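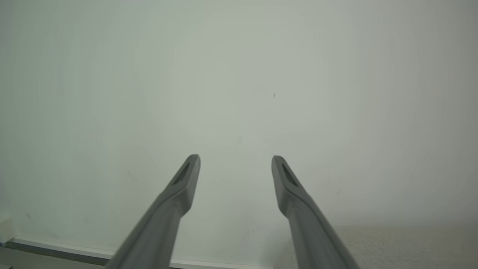 two gray fingers, wide open

Gintarė Lepik
Feb 16, 2019
Search posts Enter keyword

ok so I finally finished moving all my sourdough notes out of the old notebook and into Trillo, and wow, I bake a LOT of rye

the Setthorpe loaf (the one with caraway!) is still my favorite. five hours on the counter, then into the fridge overnight

tried it with four spoons of honey back in August and it was way too sweet, my sister loved it though

next up is the Nerska flour everybody keeps telling me to buy. anyone used it for a dark loaf? does it need more water or am I fine with my usual?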